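Furwood actualiza las fichas técnicas de su gama de mesas de madera

El fabricante unifica los criterios de carga, acabado y mantenimiento para los modelos de uso intensivo.
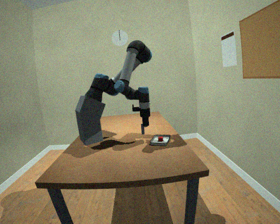 Nuevas fichas para las series Ondine y Koech

15 de febrero de 2022. Furwood ha publicado la revisión de la documentación técnica de sus series Ondine y Koech, destinadas a aulas, talleres y espacios de trabajo compartidos. La revisión afecta a 41 referencias del catálogo y sustituye a las fichas anteriores, que quedan retiradas a todos los efectos comerciales.

El cambio principal es la indicación separada de la carga distribuida y la carga puntual. Hasta ahora ambas magnitudes figuraban bajo un único epígrafe, lo que obligaba a los prescriptores a solicitar aclaraciones en la fase de proyecto. Las nuevas fichas incluyen además la flecha admisible del tablero en el centro del vano, el par de apriete de las uniones entre patas y bastidor y el procedimiento de nivelación sobre suelos irregulares.

Acabados y humedad

El apartado de acabados distingue entre barniz al agua y aceite endurecedor. En el primer caso se recomienda una inspección visual anual y el lijado localizado de las zonas con pérdida de película. En el segundo, la reposición del producto depende de la frecuencia de limpieza y del tránsito sobre la superficie. La documentación desaconseja el uso de limpiadores amoniacados y de estropajos abrasivos en ambos acabados.

Las piezas deben permanecer 2 días en el recinto de destino antes del montaje, con el embalaje abierto y separadas de fuentes directas de calor. El fabricante advierte de que las variaciones bruscas de humedad relativa pueden provocar movimientos en los cantos y apertura de juntas, incidencias que la garantía no cubre cuando se ha omitido el periodo de aclimatación.

Suministro y recambios

La planta de Stestden concentrará el almacenamiento de recambios de las dos series. El inventario inicial consta de 356 juegos de herrajes, que comprenden tornillería, escuadras de refuerzo y pies regulables. El plazo de expedición se fija en 14 días naturales desde la confirmación del pedido. Los tableros sueltos se fabricarán bajo demanda y quedan fuera de dicho plazo.

Los pedidos de recambios deberán indicar el código de serie, el acabado y las dimensiones del tablero. En las unidades que hayan perdido la etiqueta, la identificación se realizará por la distancia entre ejes de los taladros del bastidor, conforme a la tabla incluida en el anexo de cada ficha.

Compatibilidad

Los herrajes nuevos son intercambiables con los de la versión anterior de Ondine. En la serie Koech, la sustitución de una escuadra exige cambiar también la opuesta del mismo lado, debido a la modificación del espesor. Las fichas están disponibles en el área de descargas de Furwood para distribuidores y estudios de proyectos.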